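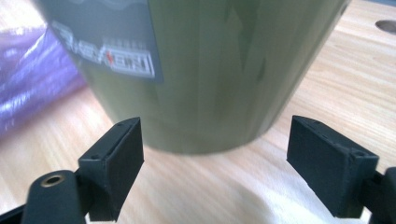 The club's hand-held gripper closing in on its subject for the evening, a green tumbler.

I was told to bring a drinking vessel and wear sensible shoes. The shoes were for the stairs. Skerance Robotics Club meets at the top of four flights, above a shop that sells curtain fabric, and by the time I got up there I could hardly say hello.

Trevor Zacharias, who runs the place, put a gripper in my hand before I'd got my coat off. I'd expected something on wheels, if I'm truthful, or one of those arms that builds cars. Instead you hold the thing yourself and use its two black fingers to pick stuff up, and the camera on it records how you did it. Later the club's software, which they've named Trisum, tries to learn the job from the recordings (and later still, I'm promised, an arm will have a go on its own).

The job this term is tidying a table. Cups, cloths, carrier bags, all the bits my own kitchen is full of. Each member has to record 135 goes before the club's open day, and the whole group is aiming for 300 on tumblers alone. Tumblers are a pain! They're narrower at the bottom than the top, so if you grab one too low it leans, and if you grab too high you can't always get the fingers round it. I knocked mine over twice and then chased it along the table with everybody watching.

'Slower,' said Trevor. 'You're picking up a cup, you're not catching a bus.'

There are 14 members at the moment, the youngest still at school and the eldest a retired piano tuner who is far and away the best at it. She barely seems to move her wrist. Two of the teenagers have been trying to copy her since October and they're getting there, though one of them told me his arm aches all through maths.

The fingers are printed at the club, and everyone has an opinion about them. The current pair are called Polák, after a chess opening somebody half remembered, and there's a rival design in the works with softer pads. I tried both and preferred the Poláks – they have a nice flat face and you can tell where you are with them.

By nine o'clock I'd managed 46 goes, a good few of which Trevor says are usable. I was ridiculously pleased. I went home and moved all the mugs in my cupboard with two fingers, very slowly, while my tea went cold.

The open day is on 11 January 2025, upstairs at Skerance, and visitors can try the grippers for themselves. Trastora, the café next door, is doing the cakes.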